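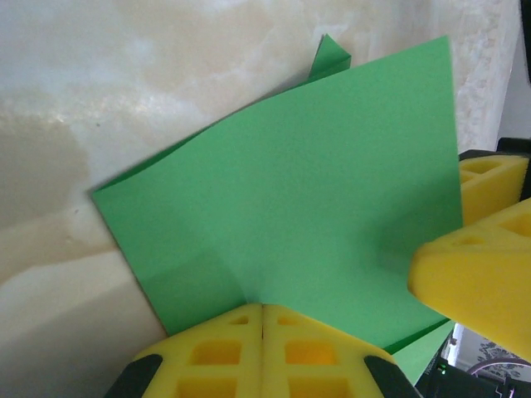

How do you teach a robot to fold paper?

Folding a sheet of paper in half is easy for most people. You line up the edges, press down and run a finger along the fold. For a robot it is hard work. Paper bends, slides and springs back, and it never does quite the same thing twice.

A robot can be given a list of orders, such as "move left" or "close your fingers". That works well for lifting a box. It works badly for paper, so people often teach the robot by showing it what to do.

Two ways of showing

The first way is by hand. The teacher takes hold of the robot's arm and moves it through the job. The motors go slack so the arm can be pushed easily. While it moves, the robot keeps a record of how far each joint has turned.

The second way is by remote control. The teacher holds a pair of controls, and the robot's two arms copy whatever the teacher's hands do. If the teacher squeezes, the robot's fingers close.

Rosalinda Belmonte teaches robots by remote control at a workshop called Javent. She says the strangest part is that she can't feel the paper.

"I have to watch it instead," she says. "If it starts to crumple, I'm squeezing too hard or pulling the wrong way."

Soft fingers

Look at the yellow pads holding the green paper. They are the robot's fingers, and they are made of foam with rows of little pockets in it. Foam squashes a bit when it presses on something. Hard fingers can slip on paper or tear it.

One gripper is at the bottom of the picture and another comes in from the right. The paper is held between the two of them, and you can see it bunch up slightly where the bottom pads meet it.

What the robot sees

Some robots have a small camera close to each gripper, near where your wrist would be. It gives the robot a close view of its own fingers and whatever they are holding. Every time the teacher does the job, the pictures are saved together with the movements. Later, a computer program looks for links between them – when the corner looks like this, the arm should move like that.

Lots of practice

One go is not enough. At Javent, a folding job might be shown 500 times. Each go takes about 22 seconds, and Rosalinda stops for a rest after every 15.

Tõnu Lukoševičius looks after the recordings. He asks the teachers to put the paper down at a different angle each time. If it always started in the same place, the robot would only learn to fold paper in that place.

He keeps some of the untidy goes as well. When a corner slips and the teacher catches it again, the robot gets to see how a mistake is put right.

Try it yourself

You need a sheet of paper, a pair of thick gloves and a friend.

Put on the gloves and use only your thumb and first finger on each hand. Close your eyes. Ask your friend to tell you how to fold the paper in half, using words only. Then take the gloves off, open your eyes and let your friend guide your hands through the same fold. Swap over and have another go with a smaller piece of paper.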